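Modeling Dough: Care, Storage and Supplies for the Spring Term

The Prevgate Activity Center has revised its guidance on modeling dough for the spring term. The new guidance takes effect on Monday, January 19, 2026, and applies to every room in the Buckley and Incombe buildings where dough is used, including rooms booked by outside groups.

Dough is among the most heavily used supplies the Center provides. In August the supply office placed an order for 1,000 tubs, and many of these have been returned to the shelves dried out, mixed in color or stored without a lid. The measures below are intended to make the remaining stock last until the summer order.

Work surfaces. Dough should be cut, rolled and pressed on a plate or tray and kept off the bare tabletop. The stainless steel plates with a raised rim are preferred. They hold most of the crumbs, they do not stain as readily as the older boards, and they can be washed with the regular dishes. Plates are kept on the lower shelf of the supply closet in each building and should be returned there at the end of the session.

Portions. A piece that fits comfortably in the palm is enough for most activities. Larger lumps are difficult to cut and tend to dry on the outside before the middle has been used. Tubs should be closed as soon as the portion has been taken out.

Cleaning. Crumbs are easiest to collect with a small piece of the same dough, pressed lightly over the surface. Bright colors, pink in particular, can leave a smear on metal. Warm water and a little dish soap will remove it; scouring pads should not be used, as they dull the finish. White tabletops should be wiped after each session and checked again in good light — small specks are easily missed and become harder to lift once they have been leaned on. Users of the Allau Room are asked to check the white curtain as well.

Storage. Colors are to be kept apart. Dough that has already been mixed may be placed in the tub marked for general use, provided it is still soft. Each portion should be returned to its tub within 10 minutes of the end of an activity. Dough that cracks when pressed should be thrown away and the tub rinsed for reuse.

Requests. Each room may draw 2 tubs of each color at a time. Further tubs are available from Ciarán Daly in the supply office on return of the empty ones. Requests for extra plates should be sent to Mercedes Arboleda, who is also preparing the printed version of this guidance for display beside the sinks.

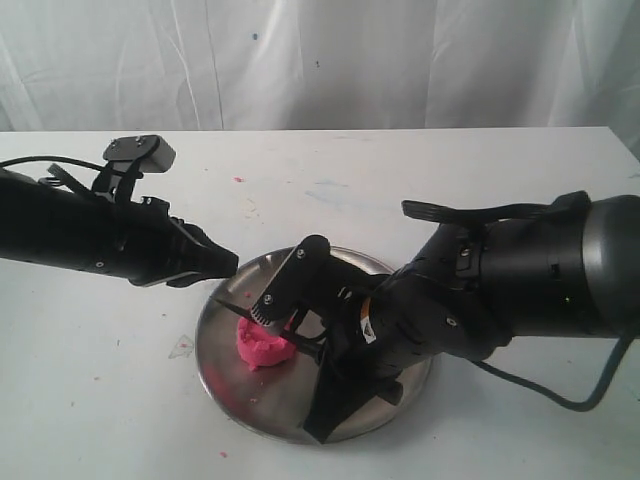 Rooms at Incombe will receive their printed copies first, followed by those at Buckley. Until the copies are in place, room leaders are asked to keep this page at hand and to share it with anyone covering a session on their behalf.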